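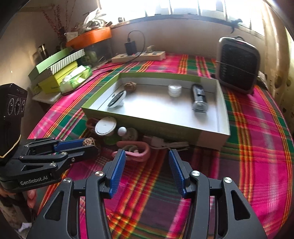
Figure 1. Small bits and pieces on the plaid cloth, with the green-rimmed box in the middle, one walnut inside it and another held in a gripper.

My project was on sorting small household stuff, the kind that ends up in a drawer and never leaves. I picked it because our kitchen drawer at home is a disgrace (sorry Mum) and because Tolera Woldegiorgis, my project partner, reckoned we could get a whole term out of it. We did!

The first thing we had to settle was the container. We tried a deep tub from the Bramerley op shop and it was hopeless, everything slid to the bottom and you had to fish about for it. A wide, shallow box with no lid was heaps better. You can see the lot from above and grab what you want, and a pale inside makes dark things easy to spot.

Then there was the cloth. I love a loud tartan, but I wouldn't use one again for this. With that much magenta and green and orange going on, little things get lost in the pattern, and Tolera kept missing the brown ones. Our teacher, Nest Foulkes, suggested a plain grey tea towel for the second half and our sorting times dropped straight away.

Walnuts were my favourite thing to sort, by the way. They're wrinkly so they're easy to hold, but they roll if you drop them even a tiny bit too early. Smooth round containers were worse again.

Across both halves we logged 413 moves, all written up in the Raltness notebook at the back of this report. If I did it over I'd start with fewer kinds of objects, and I'd rule up the table before May, when everything else is due too.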